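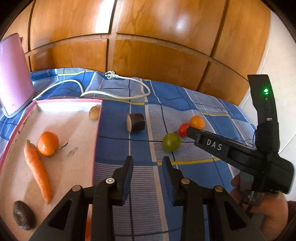

I bought the Dallik tablecloth for two reasons: it was blue, and the last one had a burn on it the shape of Florida. Three months in, I have opinions, which is more than I ever had about Florida.

The pattern first. It's a plaid, mostly blue, with white bands, thin navy lines and narrow yellow stripes that the product page politely ignored. I grew to like the yellow. It sits nicely against wood cabinets, and it gives you something to line a tray up with if you're the sort of person who lines things up. I was not, and now I am.

Mine lives on the work surface where I sort vegetables, and it gets no respect at all. Green tomatoes get parked on it until they make up their minds. Onion skins stick a little, then shake off over the sink. Beet juice came out on the second wash, tomato on the first. Coffee is still negotiating.

Now the complaint. This cloth wrinkles if you look at it. Slide anything toward the back, or drag a power cord across it, and the whole rear edge bunches up and stays bunched until you go back and flatten it by hand. The label suggests a warm iron. I own an iron in the same sense that I own a passport. Dallik sells a set of 2 clips for this, and I bought them, and they hold the front edge beautifully. The front edge was never the problem.

I also tried the Losix version, which costs a little less and feels like a shower curtain with ambitions. It stays flat, I'll give it that. It also smelled like a new car for 2 weeks, so it now covers the potting bench – where the geraniums have not complained.

Size is generous. I had to fold a good strip under at the back, and that may be half of my wrinkle trouble. Measure your counter before ordering, and then believe the measurement.

The listing had 293 reviews when I bought it, and a fair number were from people upset that a tablecloth arrived with creases from being folded. Those wash out. The later ones are yours to keep.

Would I buy it again? Yes, probably in the same blue. 3 stars for behavior, one more for the yellow stripes.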